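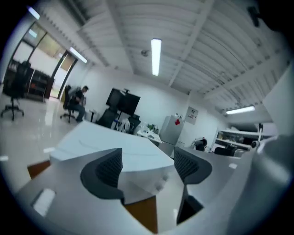
How long does it take to show a robot a new task by hand?

A short one takes us an afternoon. Most of that goes into doing the same motion over and over with the grippers, and the rest goes into throwing out the bad tries.

I finally put up my gallery from the Bollum sessions, posted June 10, 2020. We call the project Panevden, and the idea is simple enough: you hold a gripper in each hand, do the chore yourself, and the recording becomes the lesson. I thought I'd be good at it right away (I open my own microwave every morning!) and my first 19 tries all went in the trash. Your fingers want to do the work, and you have to let the two gray ones out front do it instead.

Microwave, door open
Two grippers out in front, fingers wide, and the microwave waiting on its table with the turntable showing. Those black-and-white patterns on the blocks are how we track where each hand is — so I try hard not to cover them with a sleeve. Doors are my favorite thing to teach and also the thing I mess up most.
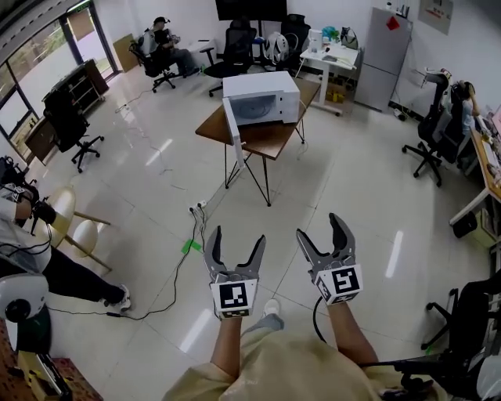 What's next
We want to try the same task by remote control at Penry in September, which means a joystick and a lot less walking. I'll add those pictures to this page. The Rerkau set is still on my old drive, and I have to sort more than 3 folders of it first.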